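The Cup Shelf, Thinned Out

2 min read

Cups pile up faster than plates do. They come home from parties, ballgames and gas stations, and few of them stack with anything else. Jimley, a kitchen shop with 13 stores, started selling single plastic cups by the bin last March, and its Assefa branch now keeps up to 134 on the floor.

Short cups suit small hands and shallow shelves. A straw helps a child who tips the cup too far, but it needs its own brush and a place to dry. Taller, narrow cups take less room in the cabinet and go over more easily on the table.

Cover the table before sorting. Plain brown paper works well and can be folded up with the crumbs inside. Take everything out, pair the straws with their cups, and set aside any with a split rim.
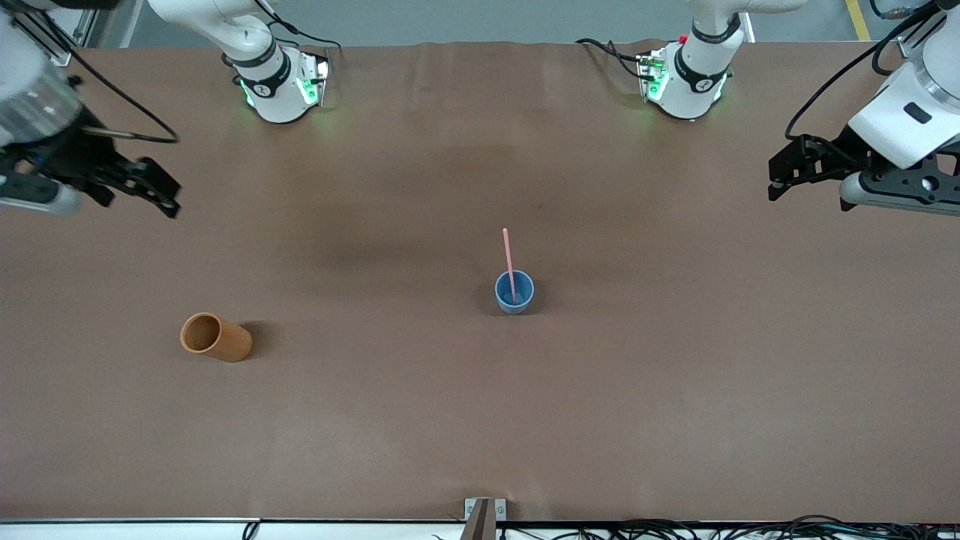 A short blue cup with a pink straw, and an orange-brown one on its side, on brown paper.

Two cups per person is enough for most homes. Keep the everyday ones at counter height and put the rest in a box for picnics.

More in Home
Trodico's folding dish rack, tested
What to do with odd lids
Zarell lunch boxes, small and large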